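Planell Garment Steamer, Long-Term Review
Arnel Dumlao
6 October 2025

The Planell is a handheld steamer with a detachable tank and a fabric-wrapped power cord. I bought it in August to replace a Burkine whose pump had failed, and it has been used on shirts, curtains and one wool coat. The tank lifts off with a quarter turn. The filler opening is narrow, and filling it from a faucet without wetting the handle takes some care. A small funnel would have been a useful inclusion.

Steam output is continuous while the trigger is held, with a slide lock on the left of the grip. The lock has a positive click and has not slipped. Output drops when the head is tilted past horizontal, as the pickup tube no longer reaches the water. The manual mentions this on page 7 but gives no figure for the usable angle. 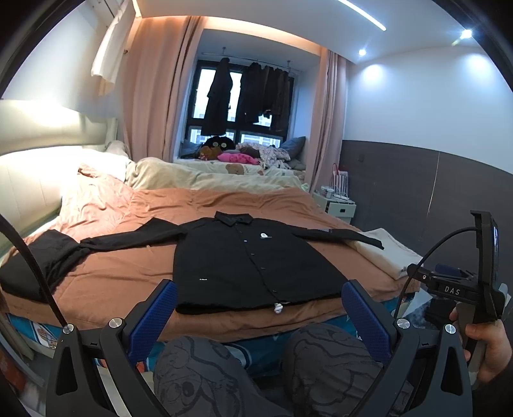 Cotton and linen respond well at the high setting. Two slow passes remove fold lines from a shirt back; collars and cuffs need the fabric pulled tight by hand. Dark fabrics show water spots more readily than light ones, so I keep the head moving and use the low setting near the buttons. A black button-up like the one on the rust-orange duvet has another weak point in its placket, where the layers under the dark buttons hold creases after the front panels are smooth. For that area an iron is still faster.

The Planell is sold with a heat-resistant glove, a lint brush and a crease clip. The glove is adequate. The brush attachment blocks part of the steam outlet and I stopped using it. The clip is stiff enough for trousers.

Descaling is the main maintenance task. I use a citric acid solution, leave it in the tank for an hour and run it through, then flush with two tanks of clean water. The inlet filter can be pulled out with tweezers. Replacement filters are listed under part number 1010, and Talavera had them in stock when I ordered.

Compared with the Suditz, the Planell is heavier in the hand and quieter. The Suditz has the better cord strain relief.

Rating: 4 out of 5. One point deducted for the filler opening and the brush.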